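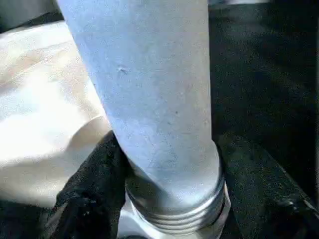

Gorora: two-arm household recordings, release 8

Gorora is a pair of secondhand arms, a good deal of cable, and a set of recordings made with both. It was built in a living room. The folder you have downloaded holds the recordings, the calibration files and a notes file that is more honest than it needs to be.

Last edited Apr 18, 2026, by Skye Drummond. Complaints about the arms go to Ramiro Sotomayor, who wired them. Complaints about the labels go to me.

What's in the folder

episodes/ has 109 recordings, one directory each. Every directory has video from the head camera and both wrist cameras, joint positions for both arms, gripper opening, and a one-line task note.

calib/ has the camera calibration. There are two versions. Use the newer one. The older one is there so that Kvido can go on arguing it was better.

notes.txt is the lab diary, if a living room can have a lab diary. It is searchable by episode number and, with some luck, by swear word.

tools/ has the playback script and the converter. The converter works on Linux. On anything else it will print something encouraging and write an empty file.

Tasks

Furniture handling makes up 34 episodes: holding, turning and steadying light pieces, with both grippers on the same item. The rest are cloth, small household objects, and a category called "misc" that I keep meaning to break up.

Furniture is the hard one. Two arms holding one rigid thing are really one badly designed arm, and any disagreement between them goes straight into the plastic. We cap the gripper force low for this reason and let the wrists give a little. If you see the left arm sag when the right one moves, that is the compliance setting doing its job. If you see it sag when nothing moves, check the shoulder bolts. 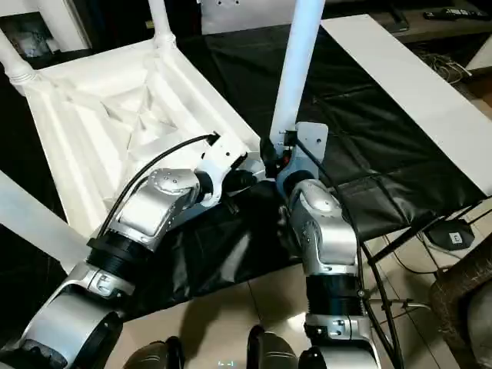 Can I run these recordings back on my own arms?
Only if your arms are spaced the same way as ours, and they won't be. Measure the distance between your two bases, put it in the config under base_gap, and try the first playback at quarter speed with a hand on the power switch. Joint replay without that change will have the grippers meet somewhere neither of them intended.

Known problems

The wrist cameras are close to whatever the gripper is close to. Expect large pale shapes, blown highlights, and long stretches where fabric is the main character. We left exposure on automatic for the first batch and locked it later. The task note says "locked" where it applies.

Timestamps on the right wrist camera lag the left by 30 milliseconds. The playback script corrects this. The converter doesn't, and I have been promising to fix it since release 5.

Cable drag is real. A cable running down the outside of an arm pulls on the wrist at full reach, and you can see it in the joint readings as a slow lean. Piroska Halász sent us a very good spring holder design. We printed it twice, both times mirrored.

Lighting is whatever the window was doing.

Episodes marked "dropped" in the task note are kept on purpose. Please don't filter them out and then write to us about the success rate.

Building your own

The parts list and wiring diagram live in the Senholm folder, named after the shared workshop where Gizella Kun let us use the drill press. Start with the mounts. Everything we got wrong came from a base that could rock, and no amount of tuning fixed it. Tape down the cables before you power up, then move each joint by hand through its full range and see what the tape thinks of it.

Terms

Use the data for anything legal. Credit "Gorora, release 8" if you publish. The scripts are MIT licensed. The tape is not covered.

Changes since release 7

Relabeled the cloth episodes. Removed two duplicates. Renamed grip_l and grip_r, which had been swapped. Old scripts that swapped them back will now be wrong again, sorry.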